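4. Limescale, Blame and the Office Water Supply

4.1 Who thinks the water is bad

We turn now to the part of the study that our respondents had been waiting for, judging by the length of their answers. The survey sent to staff at the Stirach and Penden sites had 22 questions on working conditions and exactly one on drinking water. The question on drinking water drew more free-text comment than the rest of the form put together. One reply ran to two pages and included a hand-drawn map.

The complaint is old and easy to state. The water at both sites is hard. It leaves a white crust on kettles, a film on tea, and, in the opinion of a determined minority, a feeling on the teeth. Staff at Penden believe their water is worse than the water at Stirach. Staff at Stirach believe the opposite. Both buildings are served by the same main, a fact that was printed at the top of the survey and seems to have persuaded very few people.

Of the 1401 forms sent out, enough came back to let us compare the sites, though readers hoping for a clean result should lower their hopes now. Ratings of taste did not differ between the two buildings in any way we could detect. Ratings of the other building's taste differed a great deal. Respondents who had never set foot in the other building were the most certain about it.

4.2 What people do about it

Stated concern and actual behavior parted ways early. We had expected that people who rated the water as poor would bring their own, or boil it, or at least use the filter jugs supplied by facilities. Most of them drank it from the tap like everyone else and complained afterward. In the follow-up interviews, 7 of the people we spoke to described the water as undrinkable while drinking it. We did not press the point.

Filter jugs deserve a paragraph of their own. Every kitchen area was given one in February, along with a card explaining when to change the cartridge. The card asks for a change every four weeks. Cartridges found during our visits had been in place for much longer, and in one kitchen the cartridge had been taken out altogether, on the theory that it slowed down the pouring. Satisfaction with filtered water in that kitchen was the highest in the building (93 percent of those who answered). We report this figure without joy.

A common reading of results like these, set out in the earlier Zadthorpe report, is that people judge water by taste and then act on the judgment. Our interviews suggest a less flattering order of events. People look at the container first. If the container seems clean, the water tastes fine. If there is white stuff on the bottom, the water tastes of white stuff, and it goes on tasting of white stuff after someone has wiped it away. The effect held for tea, for coffee and — in the case of one very thorough respondent — for ice.

4.3 Residue as evidence

We therefore asked respondents to say where they had last noticed residue. Kettles came first by a wide margin, followed by taps, clear water tanks on countertop appliances, and shower heads at home, which we had not asked about. Opaque containers were hardly mentioned. It would be generous to conclude that opaque containers stay clean. Scale forms wherever hard water sits and dries, and a steel kettle hides it until the day somebody looks inside with a flashlight.

The clear tank is a special case in that it shows its contents all day long to people waiting for something else to happen. They have time to study it, and they do. Several interviewees could describe the floor of such a tank in detail but could not say what color the kitchen walls were (gray at both sites). Figure 4 gives two views of countertop equipment of this general type. 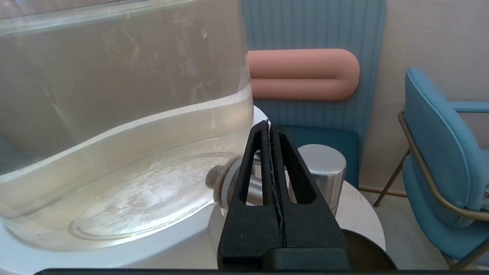
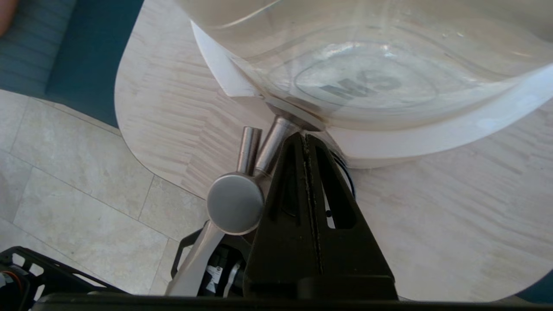
Figure 4. Countertop equipment. First view: clear plastic water tank on a glossy white base, with whitish residue on the tank floor. Second view: clear glass carafe in a white base, with metal tap.

Whether the white material does any harm is a separate question, and our respondents kept it separate by ignoring it. Hard water scale is mostly calcium carbonate, the stuff of chalk, and is a nuisance to heating elements before it is a nuisance to anyone's health. We explained this in the interviews when asked. Two people thanked us and said they would go on buying bottled water. The brand both of them named has a higher mineral content than the tap.

The Teshome scale, which we used to score trust in the supply, treats visible residue as one item among many and gives it a low weight. On our data that weight looks too low. Moving it up improves the fit at Stirach and does almost nothing at Penden, where trust was so poor to begin with that there was little left for the residue to explain. We return to the weighting in Section 5, along with the question of the hand-drawn map.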